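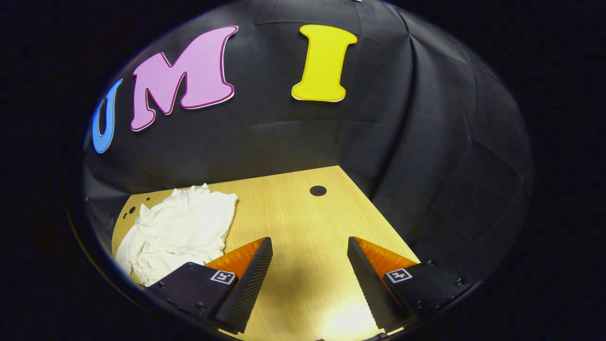
Pramex to replace yearly reviews with monthly check-ins

Pramex will stop giving its office and warehouse staff a yearly performance review and will ask managers to hold a short meeting with each employee every month, the company told workers on Monday.

The change starts in October at the Clollmont site, where 247 people work. The other locations will follow in the spring if the first months go as planned. Pramex employs around 3000 people in all.

Under the new system, each employee and manager will keep a one-page list of the job's main duties and update it together at the meeting. The five-point rating scale will be dropped. Pay decisions will still be made once a year, using the notes from the check-ins.

Yiğit Ağca, head of personnel at Pramex, said the old form ran to 11 pages and was often filled out in a hurry. "People were reading in December about something that went wrong in February," he said. "Managers didn't like it any better than the staff did."

Supervisors will get two half-days of training from Bostetti, a consulting firm. Ağca said those with more than 12 direct reports may hand some of the meetings to a team lead.

Some employees have asked how raises will be compared between departments without a score. Ağca said written guidelines on pay are being drafted and will be sent to all staff before the first meetings take place.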